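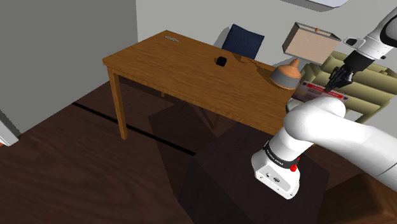 Card in the gripper, right end of the desk.

Grutstead Payment Reminders

A collection of 3767 payment reminders sent by small firms to customers who had not paid them, with labels for tone, stage and what the writer was threatening to do. Most of them threaten very little. A good many apologize.

Status: maintained, slowly
Current release: August
Maintainers: Siv Engebretsen, Dehua Cui
Labeling lead: Moushumi Jayawardena
Contact: open an issue first, mail second

What it is for

We built this to train and test software that drafts reminders for overdue accounts. The drafting tool we use in house is called Imden, and the first version of Imden wrote like a bailiff. The second wrote like a greeting card. Neither got anyone paid any faster as far as we could see, and one customer of a flooring wholesaler wrote back to ask if the company was all right.

The obvious next step was to look at what people send when they want their money and would also like to keep the customer. There wasn't much to look at. Letters of this kind live in outboxes, and the published samples are mostly written by people selling letter templates. So we asked.

Good uses: tone classification, stage detection (first nudge, second notice, last letter before somebody else's letter), testing whether a draft says how much is owed and by when. You would be surprised how many don't.

Poor uses: predicting who will pay. There is no information in here about the customers beyond the fact that they hadn't. Please don't build a credit score out of it. Somebody has already asked.

Where the text came from

Sixty-eight firms gave us reminders from their own mail. They are small: print shops, caterers, a piano tuner, two competing sign makers who each believe the other is not in the set. The average office has one person doing the books, often after dinner, and the writing shows it.

We received around 4000 messages. What went missing between that and the release:

Exact duplicates, mostly from one caterer with a sticky Send button.
Messages with nothing in the body except an attachment.
Messages in which the person being chased could be identified from the insults.
A wedding invitation.

All messages are in English. Firms signed a release before sending anything, and could pull individual messages up to the day we froze the set. A few did, usually the ones we liked best.

Fields

id: a string. It carries no meaning, though people keep looking for one.
firm_id: a string, shuffled. Stable within a release, not across releases.
body: the text of the reminder, with names, addresses, amounts and account numbers replaced.
subject: the subject line, same treatment. Can be empty.
stage: one of first, second, final, unclear.
tone: one of friendly, neutral, firm, hostile, wounded.
days_late: whole number, or empty if the writer never said. Empty more often than is good for business.
ask_present: true if the message says what the reader should do.
deadline_present: true if it gives a date or a number of days.
reply_class: filled for 244 messages only, see below.

Wounded was not in the original label list. Moushumi added it after the first week, when the labelers kept marking the same messages as both friendly and hostile. A typical one reads: "We have always enjoyed working with you, so this is a bit of a shame." There is no good word for that in the accounting literature.

Splits 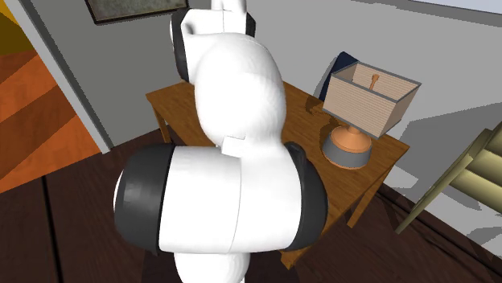 Train, validation and test are divided by firm, so no business appears in more than one of them. If you shuffle the rows and cut your own split, your model will learn that the piano tuner always signs off with "in hope" and your scores will look wonderful. Train is much the largest piece and test is a good deal smaller, and the two sit on either side of validation like those thick black caps on the arm's white cylinder, with the bigger one on the left. The left-hand piece is the one you may look at as much as you like. Leave the right-hand one alone until you have something to report.

The split lists are in the splits folder, one firm_id per line. Radek Jelínek wrote the script that checks for leaks between them. It fails loudly and in capital letters, for which we have asked him to consider a setting.

Labels

Each message was read by two labelers. Where they agreed, the label stands. Where they didn't, a third person read the message and decided, and all three opinions are kept in the labels_raw file so you can see for yourself how little grown adults agree about the word "kindly."

Stage is the most reliable field, chiefly because writers tend to announce it ("SECOND REMINDER"), although one firm began with its third. Tone is the least reliable. Treat the line between neutral and firm as a rumor. If your work depends on it, use the raw opinions and not the settled label.

The labeling guide is included. It was written before the labeling started and amended during it, and the amendments are marked. We left in the one that contradicts the one before it, since some messages were labeled under each.

Replies

For 244 messages the firm also told us how the customer answered. We don't release the answers themselves, only a class: paid, promised, disputed, silence, other. These come from the firms that kept tidy records, and firms that keep tidy records are a particular sort of firm. Do not use this slice to claim that friendly letters work better than firm ones. We tried, it was a lovely chart, and Idun Hedlund took it apart in one lunch break. Friendly letters mostly go out first, when most people were going to pay anyway.

Privacy

Names, street addresses, phone numbers, amounts and account numbers were replaced by a script and then checked by a reader. Placeholders look like NAME_1, AMOUNT_2 and so on, and are numbered within a message, so the NAME_1 who owes money in one row has nothing to do with the NAME_1 who owes money in the next. Dates were shifted by a fixed amount per firm. This has produced several references to Christmas in what is now spring.

If you find something that should have been removed, tell us by mail and leave the text itself out of any public issue. We will patch the release and thank you under whatever name you choose.

Known problems

Line breaks. Messages from firms using the Jetberg bookkeeping package arrived with hard breaks every few words. We rejoined them by rule, and the rule is sometimes wrong about lists.

Signatures. Some are stripped and some aren't. The ones that survive include opening hours and, in one case, a recipe.

Balance. Final notices are scarce. Small firms either stop writing before that point or hand the matter to someone with letterhead. If you train a stage classifier without weighting, it will conclude that final notices don't exist, a view it shares with many customers.

Attachments. None are included. A message that says "see attached" and nothing else useful will have ask_present set to false, and its writer would disagree.

Earlier names. The pilot version circulated under the name Söderlund. It has different labels and no wounded class. Please don't mix the two.

Getting started

Unpack the archive. The main file is reminders.csv, UTF-8, comma separated, quoted where needed. Opening it in a spreadsheet will turn some of the ids into dates, so load the id column as text. Run the check script before anything else. If it prints OK you have the whole thing. If it shouts, see above about Radek.

Results from our own small baseline are in baseline.txt. They are modest and should be easy to beat.

License and credit

Free for research and for commercial use, with credit to the Grutstead Payment Reminders project. You may not try to work out who the firms are. You may not use the text to harass anyone, which we would have thought went without saying until legal explained that it didn't.

Changes in this release

Two firms' messages had been assigned each other's firm_id. Fixed.
days_late no longer goes negative. One writer did send a reminder before the due date, and that row is now empty.
Spelling of "hostile" corrected in the label file. Update your scripts.
Issues get read on Monday.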